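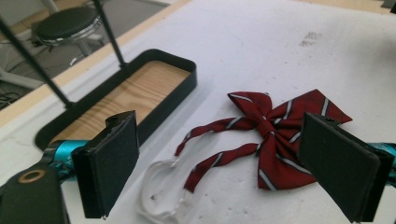
4 min read

I have been asked to a wedding where the invitation says "smart, but be yourselves", and I have thought about very little else since Thursday. Smart I can manage. Myself is a woman who owns one good skirt and a lot of cardigans.

My first stop was the wardrobe, which was a mistake. I found a dress I bought for a christening in another decade (too short, too shiny, still has the spare button pinned inside) and a jacket from Arkell that I loved until I saw the back of it in a shop window. So then I did what I always do and went looking online at eleven at night. Zastetti had 2,199 dresses in what they call Occasion. I know because it says so at the top of the page, and I scrolled through far too many of them before going to bed cross.

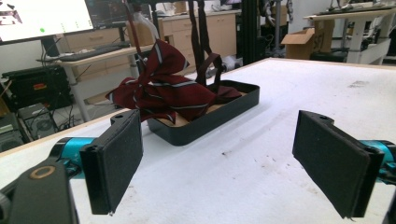

Nadiia Vasylenko thinks I should hire something and stop moaning. She wrote under my last post that she hasn't bought an outfit for a wedding in years, that hers come in a box and go back in the same box, and that the only thing she keeps is the shoes. I do see the sense in it. I'm just a spiller, always have been, and I'd spend the whole meal holding my fork like a bomb disposal expert.

So I went to Dmytriv instead, the alterations place up by the station, with the good skirt in a carrier bag. They can take it in at the waist and put a proper lining in for 105 pounds, and that's more than the skirt cost me, but it'll be ready in time and it will fit! When did I last own a thing that fitted?

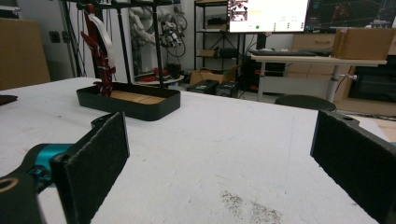 The top half is still a problem. I want a blouse with a bit of a neck to it, a soft bow or a tie or something, only every one I try on makes me look like I'm about to tell you the bank is closing. Uliana Stasiv says to go for a darker colour and leave the bow undone. I tried that in the Skusto changing room and it was better – not good, but better.

Then there's the man I'm going with, who has one suit and no opinions. He'd wear the tie from his last job if I let him.

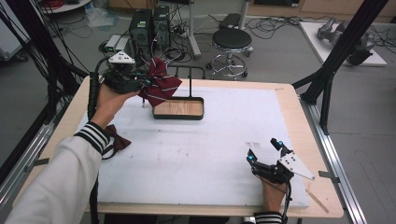
I've told him he needs a shirt that hasn't gone grey at the collar, and he's told me he'll look at the weekend, so I expect I'll be ironing the old one in a hotel room at nine in the morning. The shoes I haven't even started on. If anybody knows of a low heel that copes with grass, please put it in the comments, and do say if it comes in a wide fit.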